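Subject: Re: [Tomia-bakers] Rolls going flat on the second rise

> I followed the Kozłowski recipe to the letter, 500 g flour and
> 300 g water, and they still spread out like pancakes. The first
> rise looks great. Second one, they just sag. Is it my yeast?
> I baked a second batch Sunday and got the same thing.

I doubt it's your yeast if the first rise looks great! My guess is you're letting them sit too long the second time around (I did this for an entire winter and blamed the flour, the oven, and at one point the tap water).

The recipe says to leave them an hour, but I think that was written for a cold kitchen. Mine gets pretty toasty by May and I pull the time way back. Poke one with a floury finger. If the dent comes back slowly, get them in the oven. If it stays put, you've waited too long, and you may as well squash the whole lot into a pan and call it focaccia.

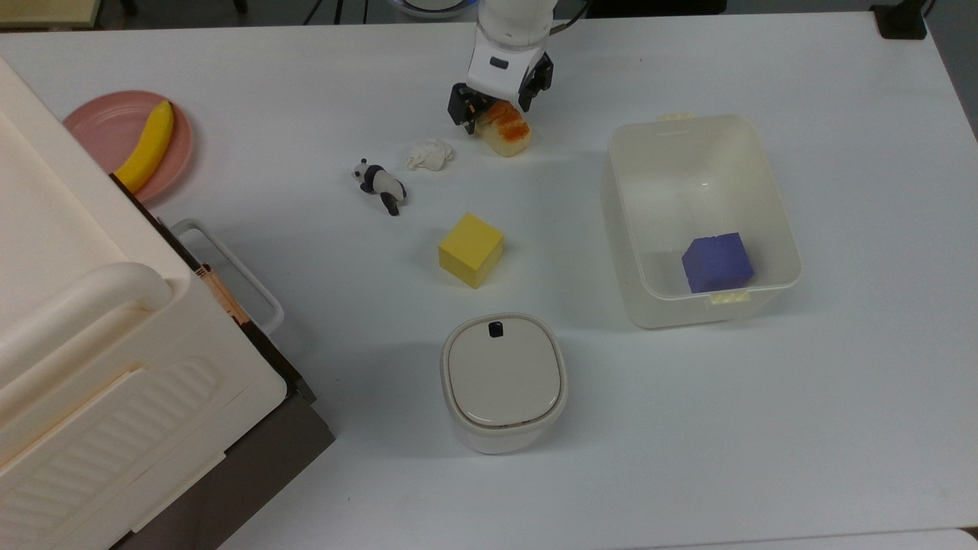
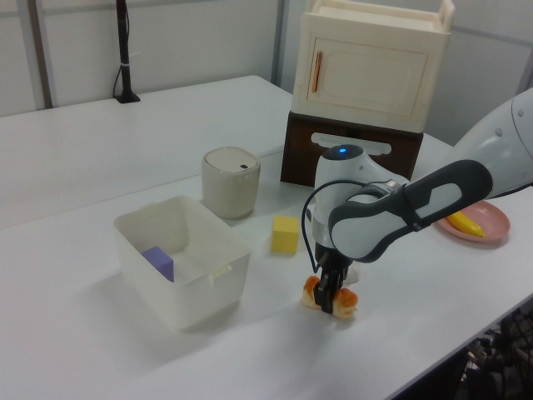 The other thing is shaping. You want the skin tight, so drag each ball toward you on a counter with hardly any flour on it. Too much flour and it just slides around and never tightens up. I cut mine into 14 pieces and crowd them in the pan so they have to go up, because there's nowhere else to go. With only 6 big ones on a flat sheet, I get pancakes too.

Which flour are you using, by the way? I switched to the Stunder bread flour last fall and it drinks more water than the one from the Dornness store, so the same dough comes out a lot stiffer. If yours is on the soft side, hold back a splash and see how it feels after kneading.

Oh, and does anybody still have the rye version of this recipe? I had it on a card and the card is gone.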